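**BRUNHAM** – The students of the Brunham evening robotics class have spent most of April teaching two robot arms to put together a piece of flat-pack furniture, a job the average adult finishes in one evening with only moderate swearing. The arms are not there yet. The swearing is coming along nicely.

The class project is called Skisow. The name came out of a vote in which every serious suggestion lost. The goal is simple enough to fit on the sign-up sheet: stand white plastic poles in a molded base, join up the pipe fittings, and don't knock anything over. A student steers both arms through the whole job, over and over, and the recorded runs are later used to train software that will try it without a student attached.

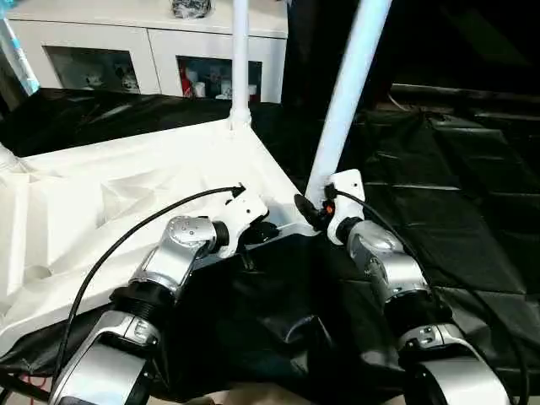
*Both arms on the base at the Skisow bench in Brunham.*

People who have assembled a shelf on a Sunday afternoon will know that the base is where it starts to go wrong. A pole that leans a little at the bottom leans a lot at the top, and an arm has no sense of shame about it. The class rule is that a leaning pole counts as a failed run, even if it stays up. There was a long argument about this in the second week, and the people who had built the leaning poles lost.

Pulling the two arms together is harder than driving either one alone. Students get used to their own hands agreeing on things. With the controls, one arm tends to hold on a moment too long while the other lets go a moment too early, and the pipe makes its own decision. The class handbook calls this "a coordination event." The students call it something shorter.

The pipe fittings, added to the project this spring, have not made anybody's evening easier. A threaded end has to meet an elbow at the right angle, and the arms have to agree on where that is. Several students asked whether the elbow could be left out. It could not – it is worth more points than the poles. 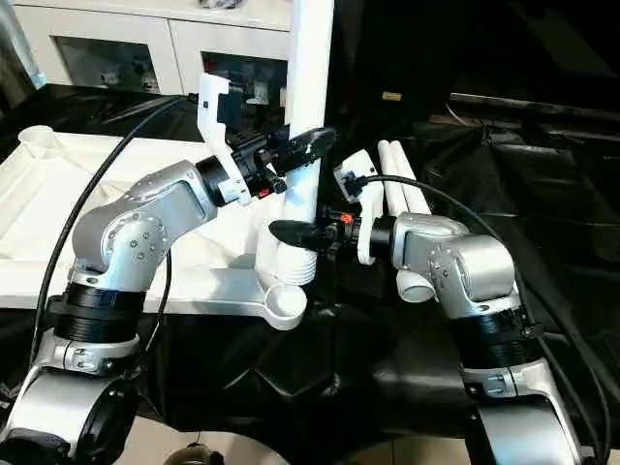

## Points, and how to lose them

The work is headed for the Grilline, a yearly student contest in which teams bring a two-armed assembly task and run it in front of judges. Each team gets 20 minutes and 2 restarts. A clean build is worth 60 points, with deductions for dropped parts, crooked parts and what the rule book lists as "human encouragement by hand," meaning a student reaching in to give the thing a nudge. Last year Brunham lost more to that line than to any other. This year's team has agreed to stand with their hands in their pockets, and has been practicing that too.

The top prize is $2000, which must be spent on equipment. The class already has a wish list, and it is longer than the prize.
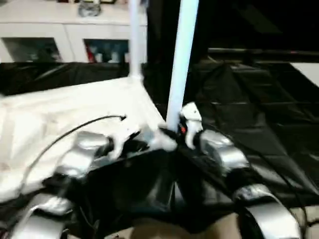 Money for the current round came from Rimkutė, a plumbing supply store on the north side of town that offered to cover parts and asked only for its name on the team shirts. The shirts arrived before the parts did. The printer left the accent off the last letter, so they went back, and the parts won the race after all. Students say the second batch is a better shade of green anyway.

Progress is posted on a chart by the door, which was updated daily for the first week of the project and somewhat less often as the results came in. By the middle of the month the pole section was passing often enough for the class to move on. The elbow section has a column of its own, and the column has a good deal of space left in it.

Practice continues on class nights from 6:30 p.m., and visitors are welcome to watch from behind the yellow tape. They are asked to keep advice to themselves. The team reports that everyone who walks in has built a bookcase once and would like to talk about it.

Sign-up for the fall class opens when the contest is over. No experience is needed, though patience with pipe is listed as a plus.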